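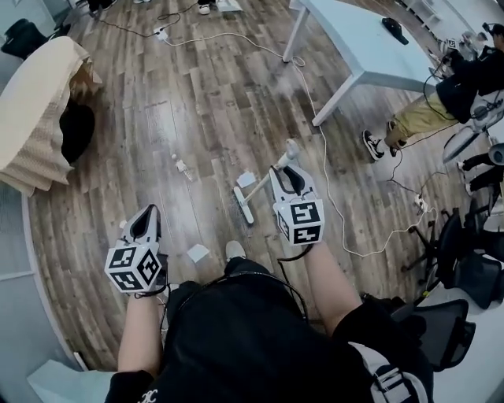

Pratden Flat Mop: three months on plank floors

By Karine Perron | April
Print | E-mail | 3 comments

I put off buying a new mop far longer than I should have, and then my neighbor Marcelino raved about his Pratden so much that I gave in and spent the $49. Well, I'm glad I did! The white head lies nice and flat, the handle is long enough that my back doesn't complain, and it slides under my little table without banging the legs (my old string mop never could). It's light, too, so I do the kitchen and hall before coffee most mornings.

My one grumble is the white. It shows every smudge, and I wash the pad more than I'd like. It also won't pick up scraps of paper, so sweep first, and get your cords up off the floor while you're at it.

Shares: 65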